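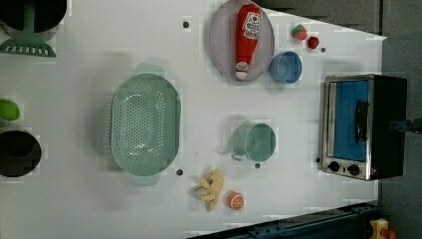 Perrine Hoarau wrote on Monday that the pedal hums as soon as it shares a power supply with anything else, and is silent on a battery.

Ticket: Sarkik overdrive, hum and volume drop
Status: closed
Product: Sarkik overdrive pedal, bought new in May
Also on the board: Flendero delay, Marty tuner
Power: Varex multi-output supply, outputs 1 and 2

First checks
Asked customer to confirm the adaptor is 9 volts, centre negative. Confirmed. Asked her to swap the patch leads one at a time. No change with any of them. Hum is steady and does not follow the guitar volume. It gets louder when the gain is past 7.

Asked her to take the Flendero off the supply and leave it in the signal chain with its own adaptor. Hum drops but does not go.

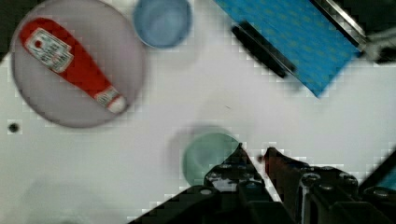
Hoarau: I tried it again with only your pedal on the supply and it's clean. Put the tuner back and the hum comes back as well, quieter than with the delay. The volume drop is there either way, battery or mains.

So two separate faults. The hum is a ground loop. Outputs 1 and 2 on her supply are joined inside and she had a daisy chain running off output 2. The overdrive needs an output to itself – the delay is digital and puts noise back down the shared line. 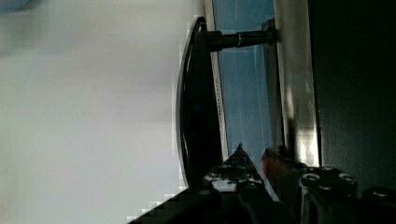
The volume drop took longer. It only happened with the pedal switched off, so the gain stage was ruled out early on. Asked for a test with the guitar straight into the amp, then through the pedal in bypass. The second was duller and lower. Input socket was suspected. Customer pushed the plug fully home and the level came back, then dropped when the lead was moved.

What we asked the customer to do
1. Move the overdrive to output 4, which is isolated.
2. Keep the tuner and delay on the daisy chain, off output 2.

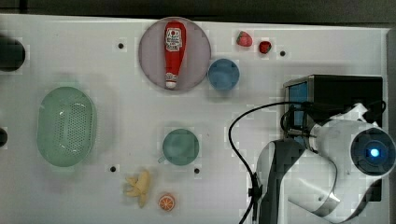
3. Send the pedal in for a new input socket, under warranty. Box it without the battery.

Workshop note
Input socket replaced, one cracked solder joint. Bypass level matches a straight lead. Left running for 75 minutes on an isolated output, no hum. Returned to customer with the old socket in a bag, as she asked for it.

Customer replied that all is fine on output 4. Closed.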